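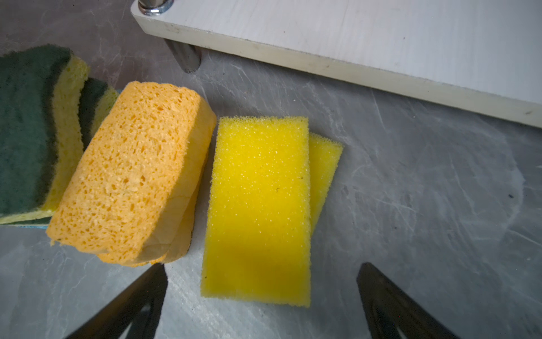 Green-and-yellow scrub sponges, orange cellulose and a yellow foam block on grey marbling.

Search this site Enter keywords Go

Choosing and using sponges on a glossy marble-pattern surface

Sort your sponges before you run the water. Most cupboards have three sorts, and they do different jobs.

Scrub sponges have a coarse green pad on one side. Keep the pad for oven trays and the laundry trough. On a glossy finish it can leave fine scratches that only show up when the light is low. The pale side is fine to use if you're careful not to flip it over.

Cellulose sponges, the ones full of holes, hold the most water. Use these for the first wash.

Foam sponges are soft and flat. They're good for edges and for picking up the last of the suds.

What you need

A bucket with 5 litres of warm water
25 mL of neutral cleaner (I use Ledar, any pH-neutral one will do)
A cellulose sponge and a foam sponge
Two dry microfibre cloths

Steps

1. Sweep or vacuum first. Grit under a sponge does more damage than the sponge does.
2. Wet the cellulose sponge, wring it until it stops dripping, and wash a section you can reach without shifting your feet.
3. Follow the direction of the veins. Streaks are harder to see that way.
4. Rinse the sponge after each section and change the water when it goes grey.
5. Run a corner of the foam sponge along the trim where the floor meets the wall, and around the base of any chrome posts or legs.
6. Dry with a cloth straight away. Chrome gets the second cloth.

Check your work from a low angle. Dark specks are easy to miss among grey and white veins, so look well away from the shiny patch where the light lands. Lift a stuck speck with a damp fingertip or a plastic scraper held flat. 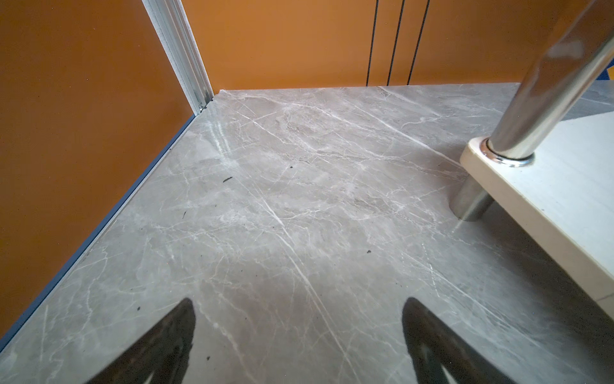 One reader wrote in to say that the spot under a low shelf or step is where she always loses the battle, and that she now wraps a damp cloth around a ruler and does that part before the open floor. Her other suggestion was to skip vinegar altogether if there's any chance the surface is real stone. I agree on both.

Afterwards, rinse all the sponges in plain water, squeeze them out and stand them on edge to dry. Throw out any that smell.

Updated 11 January 2026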